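Sat 10 February

Stavport cell, sorting task. Continuing on the planner stalls.

Where things stood: the Virneck planner was rejecting valid approach poses over the containers, then timing out and falling back to the home pose. Replay of the log gives 1,542 plan requests, 166 of them timed out. Almost all the timeouts are transit moves between two containers. Grasp moves are fine.

First suspect was the collision model. The padding on container rims was inherited from the old bin setup and was never changed. Dropped it in a branch and reran the failed requests offline. Small improvement only, so padding is part of it but not the main cause. Leaving the smaller value in anyway.

Second suspect was stale state. Tosh (our state publisher) stamps joint states when they leave the queue and not when they are read off the bus. Under load the queue gets deep and the planner starts from a pose the arm left a while ago. Start state then fails validation, planner retries with the same stale message, and so on until the timeout. This matches the log: every timeout I opened by hand has a run of identical start states in it.

Fix in two parts:
- stamp at read, in the driver callback
- planner refuses any state older than 50 ms and waits for a fresh one, with no retry on the same message

The second part needs a flag in Jurnance because the launch file overrides the planner config after load. Lost an hour to that. The override should be removed, but other cells depend on it and I don't want to touch those today.

Separate issue, wrist view. Segmentation masks are unstable during transit and the tracker drops objects it should be holding on to. The network is being asked to segment blurred input with a large tilt, and the gripper fingers get labeled as an object whenever the background is bright. Two changes: static mask over the fingers and housing with the gripper closed, and gate wrist detections on joint velocity so that only the overhead estimate is used while the arm is moving fast.

Fixed view and wrist view:

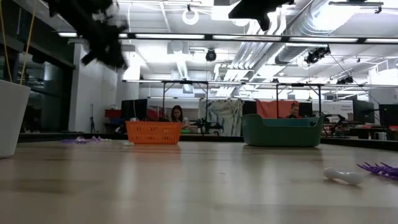
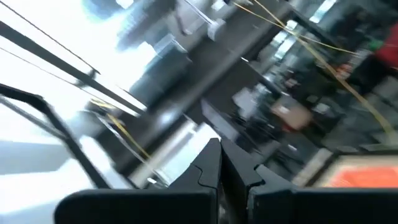
The velocity gate is a plain threshold for now. A blur metric on the image would be better in principle, but it reads low on bare tabletop even when the arm is stopped, so it would need tuning per surface. Not worth it yet.

The static mask is only valid for one finger opening. With the fingers apart it leaves gaps at the tips, and the false labels will come back there. Proper version is to render the finger mesh from joint state and project it, which also depends on the timestamp fix being right. Do that one first.

To do:
- merge the Tosh stamp change, then rerun the full log
- check the clock offset between the camera host and the driver host, not measured since October
- ask whoever owns the other cells about the Jurnance override
- unit test for repeated start states, should fail on the old branch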